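Keeping the Looms of Villaven Supplied

The weaving district of Villaven once held 112 workshops. Two remain in full operation, and both depend on spare parts that no manufacturer has offered for a generation. The question of who will make those parts now occupies the Drirneck Textile Trust, which has supported the district's trades for many years.

Under its current program, the Trust has recorded 1,457 separate loom components, from heddle frames to the small cast brackets that hold the warp beam. Each is measured, drawn and entered in a public register maintained by Éabha Mac Suibhne. Workshops may consult it without charge.

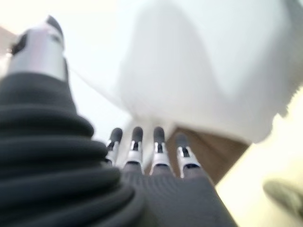 Ribbed dark grey and smooth silver-white surfaces on a robotic hand.

The register has already changed how repairs are ordered. "A weaver used to send us the broken piece and wait a season," said Italo Ruggiero, whose foundry at Egan casts many of the replacements. "Now we receive a number and a drawing."

Training remains the harder task. Two apprentices began in January under Ciarán Madigan, who learned the trade from his aunt — herself a weaver of heavy linen. They will spend their first year on maintenance before either is assigned a loom. The Trust expects to open a second intake once the dye house roof is repaired.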